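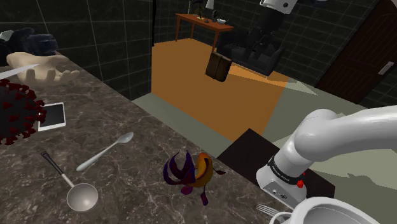

# Trimusier: cluttered-counter pick episodes in simulation

Trimusier is a set of simulated robot episodes for studying one question we find endlessly interesting: if you scramble everything a policy doesn't need to look at, does it get better at the things it does? Our answer so far is yes, and by more than we hoped!

Every episode has a robot arm at a counter in a furnished room. The objects come from a deliberately mixed pool, so a spoon, a ladle and a fork can share the marble with a spiky red virus model, a mannequin hand or a curly purple thing with a glossy yellow-orange middle (we've given up agreeing on whether it's a fish or a flower). The instruction names one target. Everything else is clutter.

## What gets scrambled

- **Objects:** which ones appear, where they land and which way they point
- **Surfaces:** counter, floor and wall materials, drawn separately
- **Room:** furniture and doors, plus background items placed with no regard for gravity
- **Light:** direction, strength and colour
- **Viewpoint:** small shifts to the camera at the start of each episode

Background items have physics switched off, so they stay wherever they were put, midair included. Objects on the counter have full contact physics. Please don't "fix" this in a pull request. Veronica Lazăr tried a version with tidy, grounded backgrounds and the trained policy was noticeably worse at ignoring new rooms.

## Splits

| Split | Rooms | Objects |
|---|---|---|
| `train` | seen | seen |
| `hilgate` | new | seen |
| `buzatu` | new | new |

`buzatu` is the hard one, and the one we'd love people to report. Object meshes never cross between it and `train`.

## Results so far

We trained the same policy with 5 random seeds, with and without scrambling. With all the switches on, mean success on `hilgate` is 87 per cent. Turning off surface changes hurts most, and turning off viewpoint shifts comes next. Light matters less than any of us guessed.

Thin, flat cutlery is still the weak spot. The policy often finds the right fork and then closes a little too high. Covadonga Paredes is working on a change to the grasp height loss that looks really promising in early runs, and we'll add it once it holds up on all the seeds.

## Getting started

```
pip install -e .
python -m trimusier.fetch --split hilgate
python -m trimusier.replay --episode 4
```

Replay opens a viewer where you can step through an episode and swap the surfaces while it plays. Do try it, it's the quickest way to get a feel for the data (and rather good fun).

Each episode folder holds the rendered views, joint positions, gripper state, the instruction and the seed. With the seed you can rebuild the whole room exactly, as long as you're on version 2 of the Fostero scene builder. Older versions draw materials in a different order.

## Known problems

- Objects sometimes start partly hidden by the arm. We kept these episodes.
- Knife blades can pass slightly through soft-looking meshes at the first step, before contacts settle.
- A success only means the target was lifted and held. We don't score placing yet.
- We haven't tested transfer to a real arm. If you do, open an issue and tell us how it went, good or bad.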